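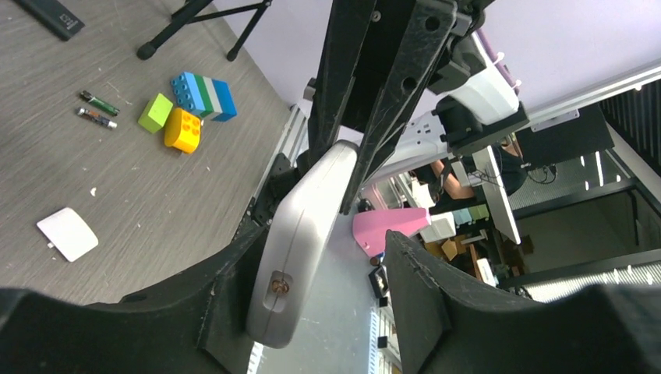
HOW STUFF WORKS FOR KIDS: The Toy Table

Why do building bricks hold on so tightly?

Tip out a toy box and you'll get a wonderful jumble. A blue block with round bumps on top, a yellow-orange brick, a plain lime green cube, and a couple of batteries that rolled out of something. There's a lot of science in a pile like that, so let's dig in!

Start with the bumps. They have a proper name: studs. Pick up a studded brick of your own and turn it over. Most bricks are hollow underneath, and the space inside is made just a tiny bit too snug for the studds of the brick below. When you push two together, the plastic bends (so little that you can't see it) and then tries to spring back to its old shape. That squeeze is what holds your tower up. Scientists call the gripping force friction, and it's the same force that keeps your sneakers from sliding on the sidewalk.

Now try a smooth cube. It has no studs, so the only thing keeping it in a stack is gravity pulling it down. Bump the table and over it goes!

Try it yourself
Build one tower from studded bricks and one from plain cubes, both 5 pieces high. Give the table a gentle shake. Which one falls first? Now turn each tower sideways and see what happens. (Do this one over a rug.)

What about the batteries?
A battery is a little package of chemicals. Each end is different: one is marked plus and the other minus. When a toy joins the two ends with a path of metal, the chemicals start to react and electricity flows around the path. That path is called a circuit. Open it anywhere, even by a hair, and the toy stops. Switches do exactly that!

Batteries are for grown-ups to change. Never put one in your mouth, and keep loose ones away from little brothers and sisters. If you find one in the toy box, hand it over. Old batteries don't belong in the trash with apple cores, so ask where your town collects them.

Word box
Stud: a round bump on top of a brick
Friction: the force that slows things down when they rub together
Circuit: a loop that electricity can travel around

Written by Refugio Montes
15 July 2019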